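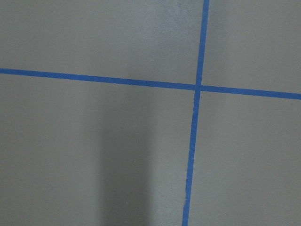 2024-03-23

Went through the Nokard quote with Bent before lunch. 2942 for the calibration plate, mount and licence, and that is before anyone has paid to ship it. The licence runs out every January, so it will be back in the budget next year under some other heading.

My view for now is that blue tape on the grey surface does most of what we need. We want a crossing point to bring the wrist camera back to and a rough idea of how far it has drifted. The strips aren't square to each other and I don't care, as long as they stay put. Bent does care. He says a crooked cross gives you no angle worth having, and he's right about that, but no job on our list needs the angle before summer.

What bothers me more is light. There is a bright patch near the top of the view and a broad dark shadow down the lower left, and no plate from Nokard is going to cure that. Salminen do a ring light for 610. I would sooner spend that first and see what is left to complain about. Nanna thinks the ring will only give us a different glare on the same grey. Possible. Ask if they'll lend one for 30 days before we order. Their rep said yes on the phone to Aksel, but I've had a yes on the phone from them before.

Gunnlaugur wants the second gripper from Bodmont in the same order to save on freight. Against. We have had the first one out of its box on 3 days, and the figures in their leaflet are for a part nothing like ours. If freight is the worry, wait and order everything together later.

Bjarke asked what the tape costs us in time. Fair question and I have no number. Someone re-lays it when it lifts, then the taught points have to be checked again, and none of that goes in the log. Start writing it down. If it comes to more than the licence I'll eat my words -- but I want to see it on paper first.

To do:
Salminen, loan terms in writing
Nokard, price without the licence (they will say it can't be done)
Time sheet for tape, pinned by the bench
Bodmont parked. Tell Gunnlaugur before he rings them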